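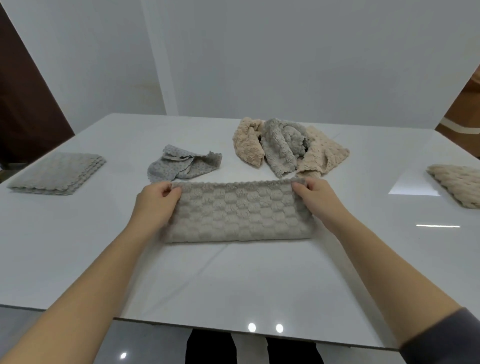 À quel moment une équipe ambulancière doit-elle prévenir l'hôpital de son arrivée ?

Dès que l'état du patient laisse prévoir une prise en charge immédiate en salle de déchocage, et au plus tard au départ des lieux de l'intervention.

Accueil | Le service | Formation | Entretiens | Contact

La responsable de la régulation du secteur de Stirside a reçu notre rédaction au centre de Pristbridge, à l'heure de la relève. L'entretien a porté sur la transmission des informations entre les équipages et les urgences, dont la procédure a été révisée en juin.

« L'ancien formulaire comportait 30 rubriques, rappelle-t-elle. Les équipages le remplissaient consciencieusement, souvent après avoir confié le patient. » La nouvelle fiche en compte 17. Le message radio, quant à lui, se limite à cinq éléments : âge, motif de l'appel, constantes, traitements administrés, délai d'arrivée.

Interrogée sur l'attente devant les urgences, la responsable se montre prudente. L'objectif fixé pour le transfert est de 20 minutes. « Il est tenu la nuit. En fin d'après-midi, il ne l'est pas, et la fiche n'y changera rien tant que les lits d'aval manqueront. »

Le poste de la rue Skinner, premier à appliquer la procédure, a demandé que les allergies figurent en tête du document. La demande a été acceptée. Celle qui concernait la saisie sur tablette reste à l'étude.

« Les nouveaux collègues apprennent vite la fiche, observe la responsable. La radio leur demande plus de temps. Nous avons donc ajouté une séance d'écoute à leur formation. »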